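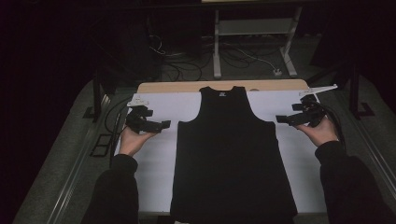
Fig. 1. Black sleeveless top laid flat on a white board.

Keeping Fish at Home, Sivelham evening course
Handout 5: Bottled bacteria and the new tank

Last session someone asked whether a bottle of starter bacteria lets you skip cycling. The label on Elix says you can add fish the same day. I would want to see that shown before I believed it.

What we know. Fish give off ammonia. One group of bacteria turns it into nitrite, another turns nitrite into nitrate. Both groups grow slowly, mostly in the filter. A new filter has next to none of them.

What the sellers claim. The bottle holds the right bacteria, alive, in useful numbers. It may do. It may also have sat in a hot van, and the label gives you no means of telling.

Our own trial, March. Two 35 litre tanks, same filter, same dose of ammonia. One got Elix, one got nothing. The treated tank cleared its ammonia in 20 days and the plain one took longer, but two tanks prove very little. The Grunerden club reports better results. They did not run an untreated tank, so I can't say what their results mean.

"The water went clear" is not a test. Clear water can still kill fish.

For next time: read the Kouris leaflet, page 2 only (the rest is advertising). Bring a reading for ammonia and one for nitrite from your own tank. Write down the date your test kit runs out. Mine had expired.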